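Kemance — pinces portables pour l'enregistrement de gestes
Questions fréquentes

Que contient le kit ?
Deux pinces à main (gauche et droite), deux caméras avec leur support, un boîtier de synchronisation, les câbles, un jeu de patins de rechange et une mallette. L'ordinateur n'est pas fourni.

Faut-il un bras robotisé pour s'en servir ?
Non. L'opérateur tient les pinces et exécute la tâche lui-même. Le bras n'intervient qu'au moment de rejouer ou d'évaluer une politique apprise. Les fixations pour bras sont vendues séparément par Promport.

Peut-on travailler avec une seule pince ?
Oui. Choisir le profil « mono » dans Duter, le logiciel d'acquisition, avant d'ouvrir la session. Un profil ne se modifie plus une fois la session ouverte.

Quelle est l'autonomie du boîtier ?
3 heures en enregistrement continu à deux pinces. La recharge complète prend 2 heures. L'enregistrement pendant la charge est possible mais déconseillé : le câble gêne le poignet droit.

À quelle fréquence faut-il étalonner ?
Au début de chaque session, et après tout choc ou changement de patin. La procédure consiste à fermer puis ouvrir complètement chaque pince, trois fois de suite, face à la mire. Duter refuse de démarrer si l'écart entre les deux mains dépasse la tolérance.

Quand remplacer les patins ?
Dès que les stries ne sont plus nettes au centre. Un patin usé fausse la mesure d'ouverture sur les objets minces. Toujours remplacer les deux patins d'une même pince.

Peut-on resserrer les vis des articulations ?
Oui, avec la clé livrée dans la mallette, sans forcer. Un serrage excessif freine la gâchette et l'étalonnage échoue. Ne pas utiliser de frein-filet.

Où peut-on enregistrer ?
Dans n'importe quelle pièce éclairée de façon stable. Les logements ordinaires conviennent, et ce sont souvent eux que demandent les clients du service Ma (voir plus bas). Éviter les miroirs et le contre-jour direct. Les surfaces souples — lits, canapés, tapis — sont admises, mais un objet posé dans un pli peut basculer à la fermeture : approcher lentement et laisser les deux mâchoires encadrer l'objet avant de serrer. 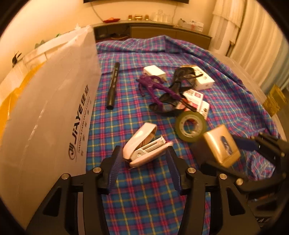
Pour les petits objets articulés, agrafeuse ou étui à rabat par exemple, saisir la partie la plus rigide et indiquer l'état de départ (ouvert ou fermé) dans le champ « état initial ». Les épisodes sans état initial sont rejetés au contrôle.

Qu'est-ce que le service Ma ?
Une prestation d'enregistrement réalisée par nos opérateurs, pour les équipes qui n'ont pas le temps de collecter elles-mêmes. Le client fournit la liste des tâches, nous livrons les épisodes contrôlés. Délai habituel : 14 jours ouvrés après validation de la liste. Devis auprès de Beathag McIver.

Les données quittent-elles nos locaux ?
Pas avec le kit seul : Duter écrit sur le disque local. Avec le service Ma, les fichiers sont conservés 7 jours après livraison, puis effacés.

Comment obtenir de l'aide ?
Par le formulaire d'assistance, en joignant le journal de session. Les questions matérielles sont suivies par Fuad Gebreyes, celles qui touchent au logiciel par Lensa Woldemariam. La prochaine version de Duter est prévue en novembre — le format des épisodes ne change pas.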